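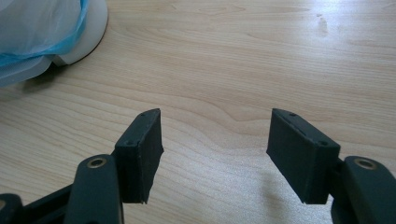

Part-time Kitchen and Dining Room Assistant

Hollis House, Clumthorpe

Hollis House is a residential study center with 76 guest beds and one dining room. We are looking for an assistant to join the kitchen team for the new season. The post is permanent and part-time, 20 hours a week, split between early and late shifts.

You will report to Vira Hordiienko, kitchen manager. The work includes:

Setting and clearing tables for breakfast and dinner
Washing dishes and putting them away
Scraping plates, emptying bins and changing liners
Checking deliveries against the order sheet
Helping with simple food prep, mostly salads and fruit
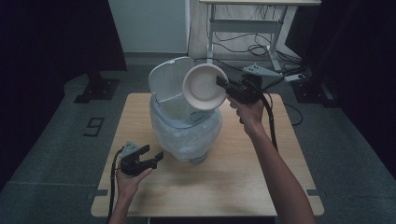
Larger groups stay with us from time to time, and on those days we serve up to 175 lunches in two sittings. Extra hours are offered to part-time staff first and are paid at the same rate.

No kitchen experience is needed. You should be able to stand for most of a shift and read allergy labels in English. A food handler card is useful – if you don't have one, we pay for the course and for your time on it.

Meals are free on shift. Staff parking is behind the laundry building, and the bus stop is a 9 minute walk from the gate.

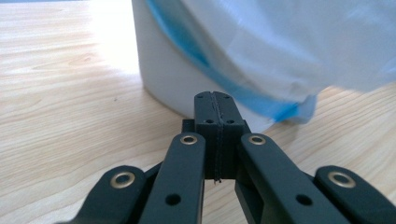
Uniform shirts and aprons are supplied. Please bring your own closed, non-slip shoes.

To apply, send a short letter and the names of two references to Barry Fothergill at the Hollis House office. Applications close April 17, 2026. Interviews are held on site and include a paid one-hour trial in the kitchen.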